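Ticket 383 - Handheld gripper: width reading drifts while a bottle is held
Opened by: Pravesh Maluleke
Assigned to: Yichen Jiang
Status: open, waiting on parts
Site: Prosholm

September 25, 2019
During bottle pick-ups the logged jaw width creeps open by up to 14 mm with the fingers closed. The arm at Lalero then replays the grasp too wide and drops the bottle. 19 of 90 replays failed this way.

Tried so far:
Restarted the logger - no change.
Recalibrated width with the jaws fully open and fully closed. Good for a few grasps, then the drift came back.
Swapped in the spare finger pads from Fouad Nasr. Same result, so the pads are fine.
Held a rigid block instead of a bottle. Drift is smaller but still there.

Yichen's note: looks like the encoder coupling is slipping on the shaft. A soft bottle gives under the fingers and makes it worse, but it isn't the cause.

Grasp used for the test, red-capped water bottle held low at the label: 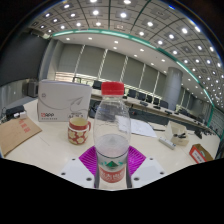
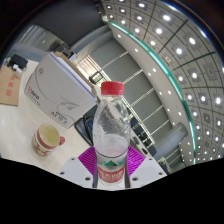
Please don't send any of the affected recordings to Lalero until the coupling is replaced. Gøran Tangen has ordered two, expected in October. If you need the unit before then, recalibrate every five grasps and write the offset in the log - the old value gets overwritten on restart.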